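Kitchen Planning Board > Cabinets and Worktops
Topic: Dark navy wall cabinets in a small kitchen, will I regret it?

werance_flat2
Hello all. I am planning the kitchen in my apartment and I have a quote of 2,135 for the wall cabinets only, from the Hotent line in dark navy, matte. The room has one window and it looks to the north. My sister says I will feel like I am in a submarine. I would keep the walls and the countertop light. Has anybody lived with dark upper cabinets for more than one winter?

tilegrout
I had them for 4 years. Uppers in a dark color make the ceiling lower, this is my experience. In a north room I would do navy below and white above. Also every fingerprint with flour on it shows.

mornington_k
I disagree with tilegrout. The color is not the problem, the light is. If you put a good strip under the cabinets, the counter is bright and you do not look at the uppers so much. Mine are nearly black and I cook every evening without any sad feeling.

tilegrout
A strip does nothing for the inside of the cabinet. I was looking for the cumin with my phone in my hand.

werance_flat2
Thank you both. The inside is exactly my question, because Hotent makes the inside the same color as the outside and a white inside costs extra. Navy, with white marble and a dark gray sink: 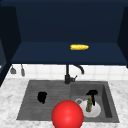
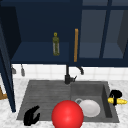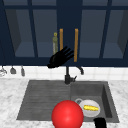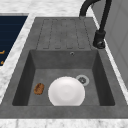

My countertop would be the Cassim one, it is a laminate, so I have to be careful with water near the sink cutout. The installer wants to seal the edge with silicone only. Is this enough? He also asks me to decide before the end of March.

drip_edge
Silicone only is not enough, in my opinion. Ask him to paint the raw edge of the cutout first, two coats, and let it dry overnight. Then silicone. My first laminate top swelled at the front of the sink, and I was wiping it every day.

mornington_k
Agree about the paint. About the inside color, I would pay for white. You open a cabinet many times a day and you want to see what is in the back.

oldpantry
I would not pay. Buy white shelf liner, cut it to size, finished. For the back wall you can use a thin white board. I did 7 shelves in one afternoon and it looks clean. If you get tired of it you take it out again.

tilegrout
Liner moves when you pull a heavy pot over it. Mine was all wrinkled after a month.

oldpantry
Then you bought the thin one. The Wokine liner is thick and has a rubber back, it stays where you put it. And who keeps heavy pots in an upper cabinet?

tilegrout
People with small kitchens, that is who.

werance_flat2
Please do not fight because of my shelves :) The heavy pots go in the lower drawers. I think I will take the navy with the normal inside and try liner on one shelf first. For the sink I will ask the installer about the paint. Does it have to be a special paint, or can I use what remains from the bathroom door?

drip_edge
If the door paint is oil based, it is fine. Water based I would not trust there. And do the tap hole also, people forget the tap hole.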